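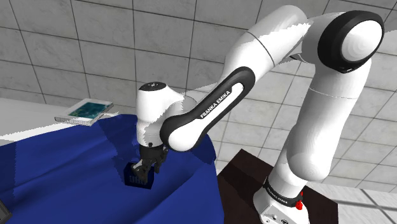 Fig. 1. Simulated cell, Franka Emika arm with the gripper at the small navy box.

Handout 2 – notes from the Mekach visit (July)

Read before the seminar. Slides to follow when Žydrūnas Jaunzems sends them.

Where: Mekach open day, Flostemthorpe site, upstairs demo room. We got the 22 minute slot, most of it on simulation, then questions.

What they do
- build the task in the simulator first, real arm later
- pick task on a cloth-covered table, box is dark and so is the cloth (Fig. 1). Poor contrast, think what that does to your segmentation
- cloth has folds. Contact height under the box not constant, so don't hard-code z
- each batch is 500 runs, start pose of the box changed every time
- some 2,000 runs before they try anything on hardware

Terms you need
Pre-grasp pose – where the hand waits before the final approach.
Approach vector – the line it comes down along. Jaunzems prefers straight down for boxes, says tilted approaches cost him more in failed grasps than they save in time.
Domain randomisation – lighting, textures, friction all varied between runs. See Wattimena notes, section on friction, the bit we skipped.

Asked on the day
How close is sim to real? Good on reach and joint limits, weak on cloth. Fingers dragging on fabric is the main thing they get wrong, he was quite open about that.
Which planner? Prokeo, in-house. Wouldn't say much more.
Can we have the scene files? Maybe, he has to ask. Dont email him yourselves, go through me.

For the seminar
Sketch the arm in Fig. 1 and label the joints you can make out. Mark the approach vector. Then one paragraph – what would you randomise first, and why. Half a page is plently.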